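People wanted to drive robot arms – cable handling, Studcombe

Lidano is looking for people to come in during November and steer a pair of robot arms by hand. Paid. No experience needed, and if you have never touched a robot in your life you are very welcome, we have enough engineers in the recordings already.

The project is called Erkolano. Cables and plugs. The arms are meant to learn to pick up a lead, follow it to the end, turn the plug the right way and put it down somewhere sensible. They learn it from people doing it. You hold two small leader arms, the real ones copy you, everything gets recorded, and later on we train on it.

Where: Takács Building, Studcombe, ground floor, side entrance. Ring the lower bell, the upper one goes to the dentist.

What you get
£72 for a half session, £119 for a full one. Paid by bank transfer, normally within 9 days. Bus or train fare on top if you keep the ticket. Parking we can't pay for, sorry.

How long
Full session is up to 4 hours with breaks. Stop whenever you need to, shoulders get tired before people expect. Mornings start at 9, afternoons by arrangement. You can come more than once and we'd quite like that, people get much smoother on a second go and we want both kinds of recordings, clumsy and smooth.

Who we want
Over 18. Use of both hands. Able to sit or stand at a bench, either is fine. Left handers please do apply, we are badly short. Glasses no problem. If thin leads against a table are hard for you to make out on a screen then this one probably isn't for you, but say so in your email becuase there is a block stacking job coming up after.

Knitters, people who untangle Christmas lights, anyone who has worked behind a telly or under a desk – yes please.

What you'd be doing

1. Short practice. Opening and closing the grippers on a bit of rope until it feels normal.

2. One lead at a time. Grip near the plug, lift, set down straight. Some go wrong, leave them in, do not restart.

3. Two arms together. One holds, the other runs along the cable. Slow is fine. Please dont yank.

4. The messy table. Black cables on brown wood, some crossing each other, USB plugs pointing whichever way, circuit boards in among them. You pick a lead, get the gripper round it and bring it clear of the others. Hardest part of the day and the part most people ask to do again. 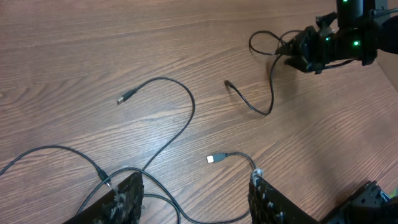
5. Quick chat at the end. Which bits felt wrong, where the arm lagged, anything you'd have done differently with your own fingers. We write it all down.

What we record
Arm movements, gripper opening, the table cameras. Your face isn't filmed and your name is kept apart from the recordings. Consent form comes by email beforehand, please read it before you turn up.

To apply
Email Rizal Rahman at Lidano with "Erkolano cables" in the subject line. Tell us which hand you write with, mornings or afternoons, half or full session. A phone number helps. CV not needed.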